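**From the Rutgate Plant Kitchen newsletter, Jul 15, 2019**

Hello again, and thank you to everyone who wrote in after the last issue about egg-free baking. I've had a lovely time reading your messages (some of them very long, which I can hardly complain about) and the question that kept coming up was what to do about cheese. So that's what this item is about, with a bit of wandering about on the way, as usual.

I gave up dairy in March, thirteen years after giving up meat, and I'll admit I'd put it off all that time purely because of cheese on toast. Milk was easy. Butter was easy, more or less, once I'd found a spread that didn't go grainy on a hot crumpet. But cheese on toast was my supper on every tired evening, and I couldn't picture an evening without it.

My first try was a block from the Meireles counter at the covered market, a firm cashew one with a dusting of paprika round the outside. Eaten cold, with a sharp apple and a few oatcakes, it's a real treat, and I've served it to two very suspicious relatives who both had seconds. Under the grill it does nothing much. It sweats a little, and then it browns at the corners and sits there looking at you.

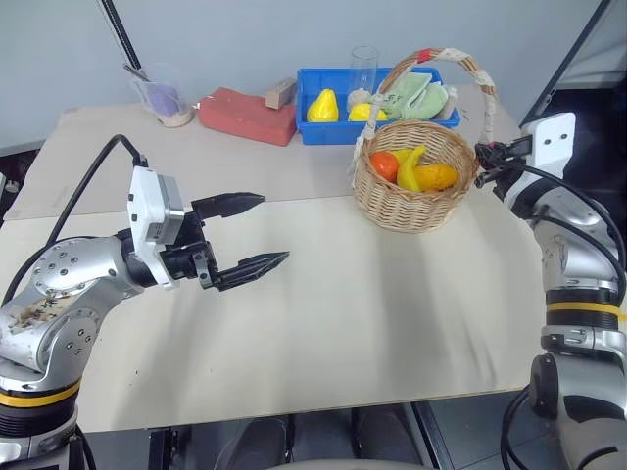
*The work table, with a robot arm on either side.*

So for melting I moved on to a sauce, and I've not looked back! You soak a mugful of cashews overnight (or boil them for a quarter of an hour if you forgot, as I nearly always do), then blend them with fresh water, a squeeze of lemon, a good pinch of salt, a small spoonful of mustard and more nutritional yeast than seems sensible. Then in go three level tablespoons of tapioca flour, and the whole lot is warmed gently in a saucepan while you stir. It'll go lumpy and you'll think you've ruined it. Keep stirring. A minute or so later it all comes together into something glossy and stretchy that pulls off the spoon in strings.

Spread it thickly on toast that's already been done on both sides, and put it under a hot grill until it blisters. A few drops of vegan Worcester sauce underneath is very good, and so is a scrape of onion chutney. It keeps in the fridge for a few days in a jar, where it sets quite firm, and you can spoon it cold into a jacket potato.

If you can't eat nuts, a reader in the next valley swears by white beans in place of the cashews. I tried it last week and I'd say it's a touch heavier and wants extra lemon, but it made a very decent macaroni. Sunflower seeds work too, though mine came out a rather unfortunate grey, so perhaps keep that one for a dish with tomatoes in it.

Now, shop-bought. The Zirnico slices are the ones I keep in for sandwiches, mild and a bit bouncy, and they do melt if you put a lid on the pan. The Reltier soft one with garlic and chives is dearer than I'd like, but a small tub stirred through hot pasta with peas feeds two of us happily, and there's usually enough left for a cracker or two while the washing-up waits. I've yet to find a blue I'd buy again. Do tell me if you have!

One last thing on the subject. Plenty of people told me to leave all cheese alone for a month before trying any of the plant ones, so that I'd stop comparing. I managed nine days, and I think even that helped. By then I was simply pleased to have something salty on bread.
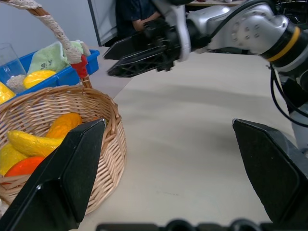

## Next time: packed lunches

I'm collecting ideas for lunches that survive a warm bag and don't need a microwave. Cold noodles, bean salads, stuffed flatbreads, whatever you take to work or hand to the children, please send it in by replying to this email. Rough quantities are fine, I'm not one for weighing lettuce.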